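Notebook entry – Colletti cell, teaching by demonstration
25 May 2022

Purpose of the session: to continue recording demonstrations for the tray-loading task, and to compare hand guiding with remote control from the operator station. Entry written at the bench and completed the same afternoon.

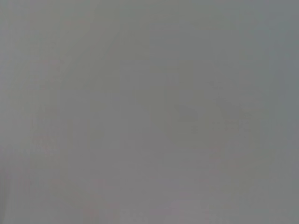 The task is unchanged from the previous entry. The arm picks a molded cap from the feed tray, turns it upright and places it in the Jomdale fixture. The cap must be seated fully before release. A demonstration counts as complete only when the operator has returned the arm to the rest position and pressed the stop pedal. Demonstrations ended by a protective stop are kept in a separate folder and are not used for training.

Morning: hand guiding

The arm was placed in free-drive mode with the payload set for the current gripper. On first release it drifted slowly downward at the elbow. The payload entry had reverted to the value for the previous tool, and correcting it removed the drift. Colleagues are asked to check this entry after any restart of the controller. It does not produce a warning.

Hand guiding remains the quicker method for the approach to the tray. The operator can feel contact with the tray lip and correct for it at once. The difficulty is at the fixture. To seat the cap, the operator must hold the wrist and the forearm together, and the recorded force then includes the operator's own push as well as the contact with the fixture. The force channel from hand-guided demonstrations should therefore not be used for the seating phase. The joint positions are sound.

There is also the matter of the operator's hands and sleeves entering the wrist view. During training the policy may come to rely on them. The present practice is to record the guided path first and then replay it without contact from the operator, storing images only during the replay. Replay doubles the time per demonstration but gives cleaner images. The tray has to be reset exactly between the two passes, and the corner stops fitted last December are adequate for this.

One replay finished with the cap resting on the rim of the fixture. The path was the same as the guided one, so the cap had presumably been laid in the tray at a slightly different angle. Marked as failed.

Afternoon: remote control

The Cattaneo hand controller was used with motion scaling at 4 to 1 for the fixture and 3 to 1 elsewhere. Switching between the two is done with the thumb button. It was agreed that the change in scaling should be announced by a tone, as an operator who loses track of it tends to overshoot on the way back to the tray. The tone has not yet been added.

Remote control gives more consistent seating. The operator lowers the cap until resistance appears on the force display, pauses, and then applies a small rotation. This pause is visible in the logs as a flat section before contact is increased. Whether it should be trimmed before training is an open question. A policy trained on long pauses may learn to wait, and this has been observed in the cell before. On the other hand, the pause separates the approach from the push, and removing it joins two motions that the operator made separately. The proposal is to shorten it in one copy of the data and to leave it intact in the other, then train on both.

Operators working from the station tend to watch the fixed overhead view and to consult the wrist view only near the fixture. The policy receives both throughout. A demonstrator may therefore act on information that is present in one stream alone, and notes on each operator's habit should be kept with the data.

Delay between the hand controller and the arm was acceptable in the early part of the afternoon and became noticeable later – the arm appeared to follow the hand with a slight lag during fast moves. The Devska logging process was found to be writing uncompressed images to the same disk as the controller log. It was moved to the second disk and the lag was no longer felt. Demonstrations recorded before the change have been tagged so that their timestamps can be checked.

Data

The full set now stands at 2465 demonstrations, of which 2000 have been reviewed and labeled. The remainder await review. Review consists of playing each recording at normal speed, confirming the start and end marks, and entering success or failure by hand. Automatic labeling from the fixture switch was tried and is not recommended at present. The switch closes when the cap is pressed down at an angle, and such cases would be entered as successes.

File naming: the method (hand or remote) must appear before the operator number. Several recordings from this session were saved in the reverse order and have been renamed. The index was rebuilt afterward.

Outstanding

Add the tone for the scaling change.

Check timestamps on the tagged recordings against the controller log before they are reviewed.

Prepare the two copies of the remote data, with and without shortened pauses. The script used for the earlier task can be adapted, but its threshold was set for a heavier part.

Replace the rubber pad on the stop pedal. It has begun to stick, and two recordings run on well past the rest position.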